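Chapter 2
Where Do All the Things Come From?

Think of the last thing you bought. Perhaps it was a pencil, a tin of beans or a pair of socks. How many people had a hand in getting it to you? Most of us guess far too low, and finding out why is one of the great pleasures of studying trade!

In this chapter we follow goods from the place where they are made to the place where they are used. Geographers call this journey a supply chain. Some chains are very short. At the Saturday-style street market in Dultarby, a grower may pull carrots at dawn and sell them before lunch. Others are wonderfully long. A kettle sold in the same town can travel 3,790 kilometres by lorry, ship and train, and its parts may have gone further still.

Long chains need places where goods can stop, be sorted and set off again. We will visit one of them, the port of Ornum, which grew from a fishing harbour into a busy hub with 117 warehouses. Why did it grow there and not further up the coast? The answer has to do with deep water, flat land and a railway – and with a good deal of luck. 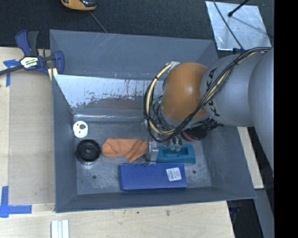
Figure 2.1 A robot arm reaching into a large metal bin.

We will also look at what happens when a chain breaks. One August, a flood closed the road through Prandora for 20 days. Bakeries ran short of flour, yet the farms next door had grain piled high. It is a lovely puzzle, and by the end of the chapter you will be able to explain it – and to suggest what the town could have done.

Before you read on, choose one object from your bag or your kitchen. Write down every place you think it has been, and every job that someone did along the way. Keep your list safe, as you will need it again in Section 2.4.

Key words
supply chain, hub, raw material, import, export, hinterland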